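Reference > Computing > Data Storage > File Deletion and Recovery

Trash folder (mobile devices)

Reading time: 4 minutes

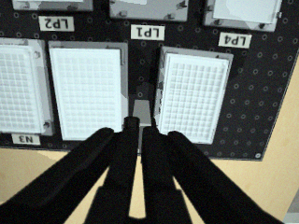
A trash folder, also called a recycle bin or a "recently deleted" album, is a holding area in which a mobile device keeps files that its user has chosen to delete. Items in the folder no longer appear in the gallery, message list or file manager, but they continue to occupy storage and can be returned to their original location until they are removed for good.

Background

Early mobile phones had no trash folder. Storage was small, and a deleted message or picture was removed from the index at once. Desktop computers had long offered a bin of some kind, and the idea moved to phones as built-in storage grew and as users began to keep photographs on the device itself. Gallery applications were generally the first to adopt it. Note-taking, voice recording and file management applications followed, often with rules of their own.

Operation

When a file is sent to the trash, its contents are usually left in place. The system either moves the file's entry to a hidden directory or marks the entry as deleted in a database. It also records the original path and the time of deletion. Restoring the item reverses this step – the entry is returned to the recorded path, and the deletion time is discarded.

If the original directory has been removed in the meantime, the system may create it again or place the file in a default location. The Dostell file manager, for example, recreates the missing directory. Drukero Gallery places restored pictures in a single album named "Restored" and leaves the user to sort them.

Retention period

Most trash folders empty themselves. Each item is kept for a fixed period, counted from the moment it was deleted, and is then erased without further notice. The period is set by the application and may differ between two applications on the same phone. Drukero Gallery keeps items for 100 days. The Starnero messaging client keeps deleted conversations for 11 days and does not keep attachments that were deleted separately.

Some systems also set a limit on size. When the limit is reached, the oldest items are erased first, even if their retention period has not ended. A user who deletes several long videos in one session may therefore lose older items sooner than expected.

Synchronized devices

Where a phone is linked to an online account, deletion is normally carried to every other device on that account. The trash folder may be shared in the same way, so that an item deleted on a phone can be restored from a tablet or a web page. Emptying the folder on one device empties it on all of them. A device that was offline at the time will usually apply the change when it next connects.

Permanent deletion

Once an item leaves the trash, its storage is marked as free. On older devices with unencrypted memory, part of the data could sometimes be read until new files were written over it. On current phones, storage is commonly encrypted and unused blocks are cleared in the background, and recovery by software is seldom possible. A separate backup remains the dependable source for a lost file.

Items stored on removable memory cards are a common exception. Many file managers do not provide a trash folder for cards, and deletion from a card takes effect immediately.

Criticism

Writers on privacy have noted that users often believe a file to be gone when it is still in the trash. Pornthip Somboon has argued that the retention period should be displayed at the moment of deletion, and that an option to erase an item at once should be given equal prominence. Others have objected that a second option on the same screen leads to accidental loss.

Storage use is a further complaint. Because trashed items still take up space, a user who deletes files to make room may see no change until the folder is emptied.

Related articles

Backup (mobile devices)
Drukero Gallery
File recovery software
Flash memory
Memory card
Starnero
Wi (file system)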